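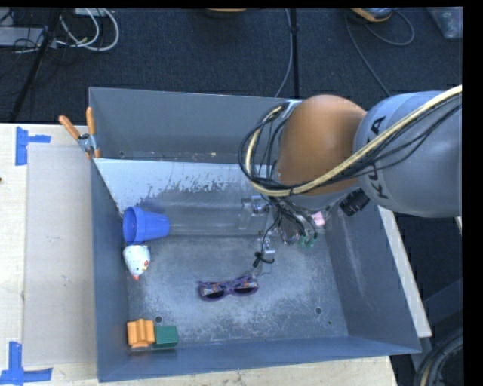

We use cookies to remember your settings and to count visits. By carrying on you agree to this. Accept / Manage

Planning & Budgets > First bin-picking cell, what should I be putting money aside for?

Posted August 2021 by marrowfat_pete

Hello all, and thank you in advance to anyone who gets to the end of this, as I do go on a bit.

I look after the packing side at a mail-order firm near Vencombe. We do mixed gift boxes, which means a great many small odd things that have nothing in common except that they end up in the same carton. Mugs, little toys, sunglasses in summer, blocks, you name it. At present people pick them out of tubs by hand, and they are very good at it, but we struggle to fill the late shift and I have been asked to put together a plan for one robot picking from one bin. Just one, to start with. If it goes well there would be money for more the year after.

I have two quotes. Kassab have offered a complete cell, arm and gripper and guarding and all, put in and set going. Drakcombe have offered what they call a starter package, which is a used arm with a controller, and we would sort out the gripper and the bin and the rest ourselves with a few days of their help. The second is a good deal cheaper on paper. My worry is the "on paper" bit.

So what did you forget to budget for, the first time round? I would much sooner be told now than find out in the spring with the money spent.

Reply from tansy_and_son

Welcome Pete! Lovely to have another gift-box person on here, there are more of us than you'd think.

My honest list of what we left out, in no sort of order: cables, cable dressing, somewhere for the cables to go, and the hours spent putting the cables back where they were. I'm only half joking. The arm comes with its own, and then you add the gripper and that has its wires, and then you want a sensor on the gripper and that has wires too, and before long there's a great bunch of them running over the joints and making loops. Every loop is something that can catch on the side of the bin. We bought a proper dress pack in the end, after the second time we pulled a connector out, and I wish I'd put it in the first order because the fitting cost more on its own than it would have done alongside everything else.

Also spare fingers for the gripper. Buy or print far more than you think. Ours are clear plastic and they do wear, and in the early weeks you'll be tying bits on and taking bits off while you work out the shape.

Reply from oldgreasenipple

I'll put the other side, as I usually do on here. Don't go for the used arm.

I know the sums look nice. We took one on and the arm was fine, I've no complaint about the arm, these things go on for years. The trouble was everything round it. The controller was a generation behind, the software option we needed for talking to the vision system had to be bought separately, and the training course was for the newer pendant so our chap came back having learnt half of what he needed. By the time we had paid for all of that we were within shouting distance of the new price, and we'd lost a season getting there.

Get the complete cell. Pay the money, have one telephone number to ring.

Reply from hobnail

With respect to the post above (and I do mean that, he has helped me out more than once), I'd say nearly the opposite. We had the complete cell. It did what was in the specification, beautifully, and nothing else. When our range changed, which in gifts it does every few months, we had to go back to the supplier for each new item and wait our turn, and pay for the visit. I'd have given a lot for someone in the building who understood how the thing was put together.

If you've got one person who likes tinkering and can be spared, the starter package teaches you more. The key word is spared. Put their wages in the budget, properly, as a line of its own. We put down 5 weeks of a technician's time for a later project and thought we were being generous, and it went through that and kept going.

Reply from marrowfat_pete

Thank you, all of you, this is just what I was after, even if I'm now pulled two ways! We do have somebody who would love to do it. Whether she can be spared is another matter, and I rather suspect I'd be volunteering her for something on top of her own job, which isn't fair.

Can I ask a very basic one? What do people do about the bin itself? Neither quote says much. Kassab's just says "bin by customer", and Drakcombe's doesn't mention it at all.

Reply from tansy_and_son

Oh, the bin! Don't skimp on the bin. I could write a book.

You want sloping sides so that things slide back to the middle, where the gripper can get at them without the wrist hitting the wall. You want it heavy or held down. For trials we clamp ours and mark out the table with tape, so that it goes back in the same spot if it's been shifted. It's cheap and it saves a great deal of bad temper. Metal is good but it scuffs, and once it's scuffed the light comes back off it in patches and some cameras don't care for that. We tried painting one. The paint lasted until it met the gripper.

Ask for a drawing before you order, and ask how deep the gripper can reach into each corner. The corners are where you'll lose your picks. A block pushed tight up against the next block in a corner is a very different job from one sitting out in the open.

Reply from pennywort_7

Long-time reader, don't post much, but I look after the buying for a site with several of these so perhaps I can be useful on the money.

Before you sign with anybody, put together your own box of awkward items and make both suppliers pick from it in front of you. Your items, not theirs. I'd include a cup, and let it lie on its side, because that's how they end up. A pair of sunglasses, because dark lenses are a nuisance to see and the frames are a nuisance to hold. A couple of blocks right in a corner. Something small and rounded that comes to a point. Tip them in, don't arrange them. We ask for 15 runs from a full bin with nobody touching it in between, and we write down every miss and what it was. You'll find out more from that than from any brochure, and it costs you a day out and a sandwich.

On the paper side, I keep these as separate lines: arm and controller, gripper, spare fingers, vision, bin and stand, guarding, the safety assessment, electrical work, training, your own people's time, and then something for what you didn't think of. The last two are always too small. If your finance people want to merge them, be polite and don't let them.

Reply from oldgreasenipple

Good advice on the test box. I would add that suction looks marvellous in demonstrations and then meets a pair of sunglasses.

I still say buy the whole cell, mind.

Reply from hobnail

And I still say don't. We'll have to agree to differ, it's been a pleasant afternoon's arguing. I would ask Kassab whether your own people are allowed to teach it new items, and get the answer written into the order. If it's a yes, a good part of my objection goes away.

For the gripper have a look at Cindus as well, who'll lend you one to try. We had ours for 7 weeks before we had to decide, and they didn't chase. Fingered grippers are slower than suction but on mixed goods I have never regretted it.

Reply from marrowfat_pete

Right, I've made a pot of tea and been through all of this twice with a pencil.

What I'm going to do is ask both of them to come and pick from our own tub. I've already begun filling a box under my desk with the worst things in the warehouse and people keep coming by to add to it, so it's turned into a bit of a sport. I'll ask Kassab the question about teaching new items, and I'll ask Drakcombe exactly which controller it is and what software comes with it. The bin gets its own line. So do the cables, tansy, you'll be pleased to hear.

I had allowed £2564 for what I'd called "bits and sundries", which on reading the list above looks like it would cover the guarding if I was lucky and had a discount. So that's going up, and I shall have to go and have a slightly awkward chat about it before the budget closes at the end of the month.

Does anyone have a view on whether to lease? It has come up and I know nothing at all.

Reply from pennywort_7

We leased the first and bought the rest. Leasing was dearer over the whole term but it let us get going in a year when there was no capital to be had, and I'd do the same again. Two things to check: whether you can change the gripper without their say-so, and what condition they want the arm back in. Ours wanted it as supplied, which meant taking off every bracket we had fixed to it. Bear in mind too that the lease will very likely cover the arm and controller only, so you would still be finding the rest out of ordinary money.

Reply from tansy_and_son

No experience of leasing I'm afraid, but do please come back and tell us how the pick-off goes! I want to know which thing from the box under the desk beats them both. My money is on the sunglasses.

Comments on this thread (closed to new replies)

brindle_k: Saved the list of budget lines and sent it to my manager, many thanks. We'd left out the safety assessment entirely.

wickerwork: Agree about the corners. We had a sloped insert made for the back of ours and it helped with that side, although bits of packing still collect behind it and somebody has to go in with a brush.

upandover: Not sure I'd want finance seeing a line called "what you didn't think of". We call it contingency and ask for the same amount.

marrowfat_pete: Kassab have said yes to the visit. Waiting to hear from Drakcombe.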